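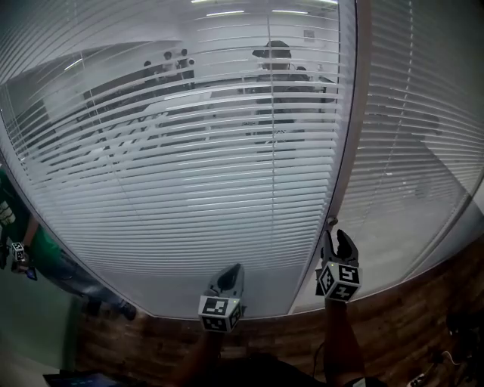
Re: Zirngate hand-held gripper kit — worth trying?

Yes, try it! We've had the kit on trial at Weromcombe since January and I'm still finding excuses to pick it up. You hold one gripper in each hand, do the task yourself, and the recording goes to the training set for the arms.

> We're at 4 hours of usable demos a week with the old leader arms at Bavholm.
> Is the Zirngate kit any faster, and do the marker cubes
> hold up? Ginting quoted us for 7 units.

Much faster for us. We passed 1000 demos in our first month, and new people got the hang of it in one sitting. The cubes have held up fine, though I'd ask Ginting for spares with your 7 — the printed faces scuff if you toss them in a drawer.

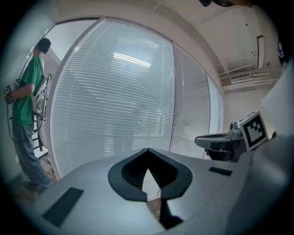
Trial kit at Weromcombe, seen from one of the grippers. Fiducial markers and cables on the one held at chest height.

My complaints are small. The cables want to wrap around your elbow, so route them down your side before you start. Glass and shiny blinds can throw off tracking near a window, and we redo the calibration after every 4 sessions. The manual is thin on that part, but I have my own notes and I'd love to compare them with yours.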